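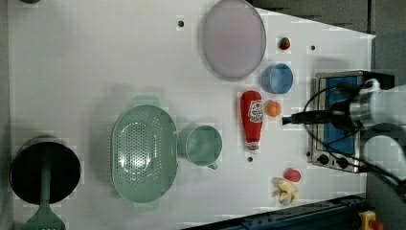 The play kitchen at the Dritville center has had a lovely busy October, and we're so glad to be writing to you with good news! Your grant of $3,000 has covered the toaster oven, the bowls and plates, and plenty of play food (the strawberry and the orange are great favorites, and so is the ketchup bottle). We have $400 left, which we'd like to put toward a second set for our Citdale room, where 33 children are now signed up.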